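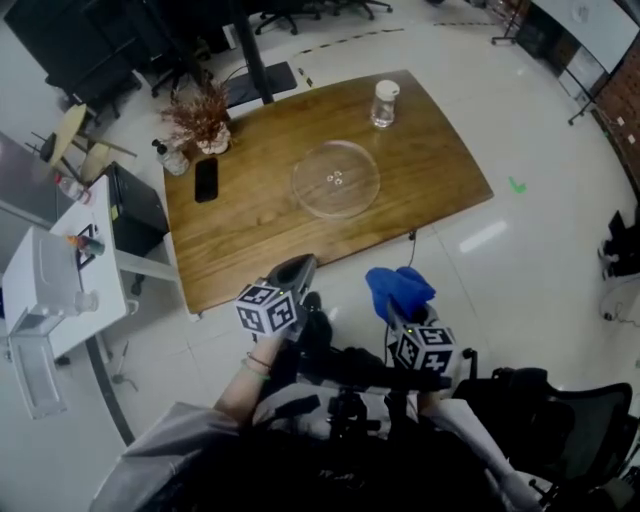
Table with phone, glass plate and lidded jar

Print this page | E-mail this page

Binov: a household budgeting game
Project report, Pichit Panyasiri
30/08/2020

2. Method

Binov is a turn-based phone game in which the player runs a household in the town of Mostdale for 100 turns. Each turn is one pay period. Wages are credited first, then rent, power and groceries are debited. Any remainder can be held as cash or moved to a savings account. Unpaid bills go onto a credit card, and interest is charged every second turn.

The rules were tested with a script before the screens were built. It logged 1,957 complete games with random choices. Almost 100 of these ended with the card paid off. The starting wage was then raised and the card limit lowered.

3. Known faults

Interest is rounded to the nearest dollar, so small debts do not grow. The savings screen does not show the previous balance. Both faults remain in the January build.

Related reports
Thongdee: a savings goal tracker
Dallolier: share trading for beginners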